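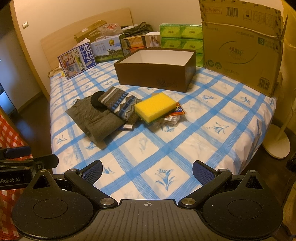
Pose tracker: lattice aliasing, second-tool mask, grasp labels

Notebook > Perception > Nitdale bed set

November, started 9:40

Picked up where the last entry stopped. The Nitdale bed set is 123 episodes, all textile and small-object pickup into the open brown box, two hand-held grippers. Covivent processes them offline and gives a 6-DoF trajectory per gripper plus a finger opening signal. Ten episodes fail the loop check. The failures all look alike in the plots: smooth track, then a sideways step of nearly constant size, then smooth again with the offset baked in.

I had blamed the IMU time offset. Swept it on the worst episode and the step didn't move. Same frame, same direction, every value. Time offset is back at its old setting, and the sweep output is in the scratch folder if anyone wants it.

Cause is the sheet. Broad blue bands on a diagonal, white diamonds between them, and when the tool is low over the bed most of the trackable corners are band crossings. One crossing looks a lot like the next at the descriptor level. On a fast lateral move the matcher slides over by one diamond, enough matches agree with each other to pass RANSAC, and the pose jumps. The printed flowers should break the tie, but they are soft brushed shapes and the detector gives them very few points. The cream wall gives it next to nothing.

What does hold up is the row of packages at the back. Barcodes and print on the big tan carton, the milk cartons, the tissue packs. Sharp text, flat faces, and it stays in view in most of the approach.

Changes to the tracker config:

- Grid-bucketed keypoints with a cap per cell, so the sheet cannot fill the budget.
- Ratio test tightened for matches in the lower half of the image only.
- Motion prior from the IMU now gates matches before RANSAC. Previously it only seeded the optimizer.
- Local map keyframes kept longer when they contain the back row.

Reran the ten. Seven pass. Three still step, all at moments when the tool is pitched down and the back row has left the view completely. I don't think feature tuning will get those. Options are to mark the spans invalid or to let the IMU carry them alone. The spans are short. Marked invalid for now.

11:15 — Mask

The static mask covers our own tool: both rounded housings, the grooved plate, the linkages. It was drawn with the fingers open, and it clips the pads when they close. Redrew it as two layers, a fixed one for the body and a swept one for linkages and fingertips driven by the opening signal. The crosshair mark at the front of the plate stays outside the keypoint mask on purpose. I use it as the reference point for checking that the mask is registered to the image, with its own detector, and those pixels never reach the tracker.

The other gripper is the harder half. It comes in from either side depending on which tool is recording, and it moves on its own, so every corner on it is an outlier. The white lettering on its side is the strongest texture in some of these images and the tracker loves it. Before today nothing masked it. Wrote a small pass that projects the other tool's pose from its own trajectory and blanks a padded hull around it, including the operator's hand on the handle. It needs a first-pass trajectory for both tools, so Covivent now runs twice. Run time roughly doubles. Acceptable offline.

Hull padding is set by eye. Too tight and the lettering leaks at the border, too wide and it eats the packages we want. TODO: get padding from the pose covariance.

Mean reprojection error went down on the paired episodes, and the left and right trajectories agree better when expressed in one world frame. No change on episodes where the second tool stays out of view, as expected.
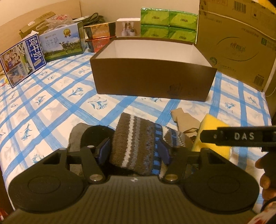 13:30 — Grasp segmentation on the textiles

Jamila Begum asked for per-item masks at grasp onset so Petridis can plan from them. Ran the existing segmenter on the onset frames with no retraining.

Flat colored items are fine. The bright yellow folded cloth comes out clean every time it is clear of the tool, and loses its near edge when the other gripper passes in front. The beige piece is usually whole, narrow end included.

Trouble spots:

- Black rounded piece on the grey folded piece. The overlap boundary is mostly right, but where black fabric touches a black fingertip in the image the mask runs up the finger. Subtracting the swept tool mask fixes it if the opening signal is in sync.
- The two knitted pieces side by side. Similar yarn texture, light zigzags on both, blue in both. With the pads closing in on the brown one the segmenter returns a single blob over the pair. Worst when they touch.
- The same knit lying on a pile, with the sponge resting on top. Here the stripes split it into separate regions, so the opposite error from the same model.

Depth doesn't help much on the knits, the height step between neighbors is close to the noise. Tried prompting with a point midway between the pads, projected down onto the surface. That gives the right item far more often than the box prompt did. It still merges the pair when the point lands near the seam.

Box mask: the white interior is easy and the dark front panel is easy, but they come back as two objects. Petridis only needs the rim polygon, so I fit it to the outer edge of the interior region and drop the rest. The rim hides the lower part of the tissue stack from some angles and the fit doesn't seem to mind.

15:50 — Label timing

Onset is currently taken as the first frame where opening velocity crosses threshold. Soft items deform before the opening settles, so the release label comes late on the thick knits and early on the thin cloth. Switched to a two-stage rule, velocity for start of close and plateau for grasp. Checked by scrubbing six episodes by hand. Five matched my marks within a frame or two. The other had a regrasp in the middle that the rule counts as one grasp.

Jamila wants regrasps kept as separate segments. I would merge them for the planner and keep them split in the raw labels. Left the flag in, default split, until we talk.

Open items

- Padding from covariance (above).
- Regrasp flag.
- Merge the swept mask into the Bedosero branch. It conflicts with the old mask loader and I haven't looked at how badly.
- The three invalid spans: try IMU-only once the bias estimate is trusted.
- Point prompt near seams. Maybe two points, one per pad, and take the intersection.
- Full rerun with the two-pass config is queued for tonight, all episodes.

3 comments · 6 shares

Recent entries
Opening signal drift after a pad swap
Petridis: rim polygon input format
Covivent two-tool alignment, first attempt
Notes on the Bedosero mask loader
Nitdale bed set, import and loop check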